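Can a machine carry the big thing and open the door?
A conversation with Prasanna Pramanik on household chores, shop floors and patience

When I came to the Preteritz workshop in October, Prasanna Pramanik was eating toast over the sink and reading a list of failures. The list is printed fresh each morning and taped beside the kettle. That morning it had the word "lid" on it many times.

Pramanik leads the handling work at Preteritz, a small company which wants to sell machines for tidying, carrying and restocking. Before this there were several years at Wijesinghe, a family-run homewares store, first on the loading dock and later as the manager of the floor. It is not the usual road into robotics, and I wanted to begin with it.

"In the store you learn that the chore has no clean beginning," Pramanik told me. "People say, put the kettles on the shelf. But before the kettle there is a carton, and tape, and somebody has parked a trolley in the aisle. The kettle itself takes a few seconds. All the rest is the job."

I asked the question everybody asks, whether machines can do these chores yet. Pramanik took a long time to answer, and made me a coffee in between.

"Some of them, in some rooms," was the reply. "If you give me a table, good light and a basket of folded face cloths, I can show you a machine which moves them to a drawer and you will be happy. Then I move the drawer to your house and you will be less happy."

Preteritz keeps its own measure of this. One test, which the team calls Flatik, is a set of 100 ordinary chores that are done in a furnished flat at the back of the building. Some are very small, such as picking up one sock from a rug. The ones Pramanik likes best are dull. Bring in the bin. Change the side on which the chair stands. Take the garbage bag out without tearing it.

"We do not publish the score," Pramanik said, and laughed. "I will tell you it is better than last winter. I will also tell you that the sock is harder than the chair, if the sock is the same colour as the rug."

Large dark objects came up many times in our talk. I had expected that small and fragile things would be the great difficulty, the wine glasses and the eggs. Pramanik says that these are slow, but a person can plan for them. A big, smooth, black thing is another kind of trouble. It fills the view of the machine, so that the machine sees the object and very little of the place where it must go. A shiny surface also gives few marks by which to judge how far away it is.

"Imagine you carry a suitcase in front of your face," Pramanik said. "You still know where your feet are. You feel the door with your elbow. The machine does not have your elbow."

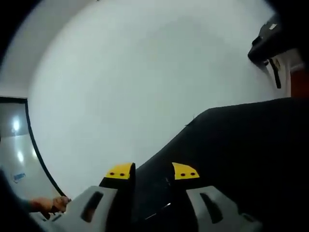 Glass, doors and other people

From the big objects we came to glass, which Pramanik regards with real dislike. A pane reflects the lamps of the room, and an early version of the software treated such reflections as lamps to be avoided. A sticker on the pane helps people, and it helps the machine also, provided that the machine has learned what a sticker on glass means.

I asked if two hands would solve the matter.

"Two hands solve many things, but you must teach them to be polite with each other," Pramanik said. "At home you do it without thinking. One hand holds, the other goes for the handle. Or your partner holds the door, and this is even better, and even harder for us. Now there is a human hand in the workspace. It moves when it wants."

For this reason much of the learning at Preteritz begins with people. They do the chores with a gripper in the hand, at human speed and with human habits, and the machine learns from what was recorded. The collection had reached 1295 recorded chores on the day of my visit. Pramanik does not find this large. "My mother has done more than this before lunch," was the comment.

On the shop floor

In stores the picture is a little brighter. Wijesinghe has let the team try a restocking machine in one aisle after closing time. It works with a range of storage boxes sold under the name Skindum, which are all rectangular and stack well. Pramanik admits that this was a friendly choice.

"With the boxes we can leave it alone for 2 or 3 hours," Pramanik said. "Then it meets one box with a dented corner and it calls for a person. For me this is good behaviour. I had workers who did not call."

I wanted to know what the staff think. Some were worried at first, and a few still are. Pramanik did not try to make this smaller. The evening crew now starts the machine, and they have asked for one change: that it should work from the far end of the aisle, so the mop can follow behind it.

"I was the manager there and I did not think of the mop," Pramanik said.

Before I left, I asked which chore Pramanik would give away first at home, if the choice were free. The answer came at once — the duvet cover. It is not on the Flatik list. The team voted against it.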